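# The Slow Way to Treat Dry Hands

Dry, cracked hands are one of the most common skin complaints at the Clalleck walk-in clinic, and most people who come in have already bought three or four creams. The clinic's advice is dull. Use one plain ointment, use it often, and wash with less soap.

Pandach, a small maker of unscented balms in Jerby, built its business on that advice. Its first batch was 70 tins, sold at the Barrios street market. Last winter it sold 2980. The recipe has petrolatum, glycerin and a little beeswax — no perfume, no plant extracts. Fragrance is a frequent cause of stinging on broken skin, and plant oils can set off a rash in people who are prone to them.

Timing matters more than brand. Ointment works best within a few minutes of washing, while the skin is still damp. A tin kept by the bathroom sink helps at bedtime, but most hand washing happens in the kitchen, so keep a second one there.

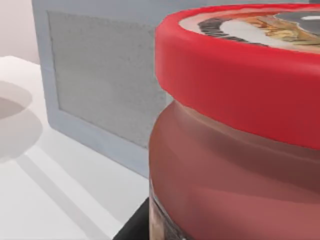
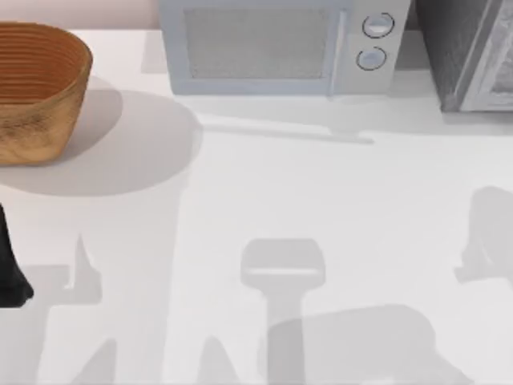 ## When cream is not enough

Cracks that bleed, blisters, or a rash that creeps past the wrist should be looked at. Hand eczema often needs a prescription for a few weeks, and it can be mistaken for a fungal infection, which is treated differently.

Gloves help with dishes and cleaning sprays. Choose a pair with a cotton lining, and take them off after 16 minutes or so of steady work — sweat trapped inside irritates the skin too. Change the lining when it gets damp.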